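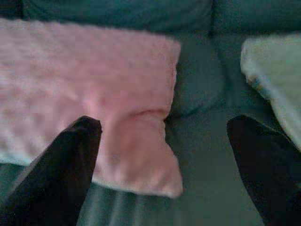
Zelari is a household arm that a few of us have been building in a shared workshop in Totham, mostly on weeknights and mostly on tea, and we're looking for people who would like to come along and help it learn to tidy a living room. We started it on socks and tea towels, which went well enough that we got cocky and moved up to bigger things. A pink fleece blanket draped over a teal couch, with one flap hanging down toward the seat, is the sort of job we'd love you to have a go at, steering the two dark fingers in toward that flap and deciding for yourself where to take hold. Fleece is soft and forgiving, and everybody seems to have their own idea of how to pick it up!

**What you'd be doing**

You'd sit at the bench with the hand controller (we call it the Dratstead, after the lane the workshop is on) and drive the arm through short tasks: lifting a blanket, folding it over, laying it along the back of the couch. Each go is recorded and becomes part of what the arm learns from. We have 1,161 good recordings so far and would dearly like to reach 3,000 by April, so you can see why we're asking for company.

Sessions run for two hours, with a proper break in the middle for a cuppa and whatever somebody has baked. We're asking for 12 people who can each manage one evening a fortnight. If you can only do every third or fourth week, write to us anyway and we'll sort something out.

**Who we'd like to hear from**

You don't need to know a thing about robots. Some of our best driving has come from people who sew or do a lot of laundry. You do need to be 18 or over and comfortable sitting at a bench. Left-handers are especially welcome, as we've only just got the left-hand grip printed in a colour that matches and we're keen to see it used.

If you happen to be handy with a soldering iron or a 3D printer, there's a second bench with your name on it. The Nieminen wrist joint (our own design, and our favourite child) is on its fourth version and still creaks.

**The practical bits**

It's unpaid, I'm afraid, though we cover your bus fare and feed you. The workshop is at 329 Dratstead Lane, Totham, through the roller door at the side. There's a ramp, and parking on the street after six.

To put your hand up, drop a note through the door or pin one to the board inside, with your name, a phone number and the evenings that suit you. We'll ring you back for a chat and find a night for you to come and try the controls before you decide.

The Zelari build group, October 2024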